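Reading time: 2 min

Tips for crews sharing rooms with Skirura cleaning units

1. Clear the floor before the unit starts. Small items stop it; furniture does not.

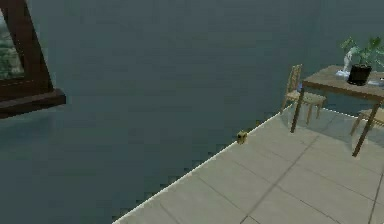

Dining area: yellow item on the tiles, left of the table.

2. Keep tank lids clear – wiping is still a staff job. Ro-un Ryu now logs 9 rooms per shift and mops 2.

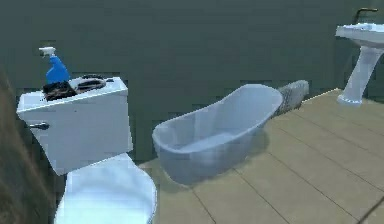 3. Report stops by room. Code 400 goes to the shift lead.

Related
– Trasport cart charging
– Candmont shift planning

This site uses cookies. Accept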